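Setting up the simulated games-room cell before you trust a single number from it

The Stovitz guide says the virtual cell is ready once the room loads. I don't believe that, and I'd rather lose a morning to checks than a month to a policy trained on a table that isn't level.

Start with the fixed geometry. Load the room with physics paused and confirm that the pool table and the wall have collision shapes as well as meshes. The plaster wall is the usual culprit. Its bumps look convincing, but in the Gukmont export the collider was a flat slab set behind them, so the arm could sink its elbow into the surface and log no contact at all.

Next, let everything settle. Run 400 steps with no arm loaded and record the pose of the cue ball, the cues and the rack. Anything still creeping at the end needs attention. Packed balls are the worst for this: if they overlap at load, the solver pushes them apart and people blame friction. Fix the overlap first. Raising the damping until the shaking stops only hides it.

Then add the arm. Jog each joint slowly through its range and watch the contact log, not the picture. A smooth render tells you very little. Keep the cues out of the first grasp tests, as long thin objects will jump if the time step is too coarse.

Last, reset the room 36 times and compare the starting poses. They should match exactly with randomising switched off. Ours didn't, and the cause was a cached file from Senden that the reset script read before the new one.

Repeat the settling run after every update, however small the release notes make it sound. 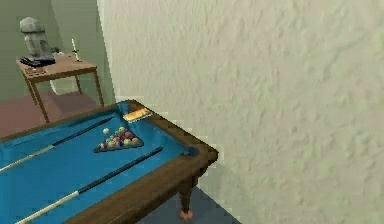
Noreen Talpur: I'd do the reset test before adding the arm. We had the same cached file problem and spent October retuning joint limits that were fine all along. Also, does 400 steps mean anything unless you state the time step?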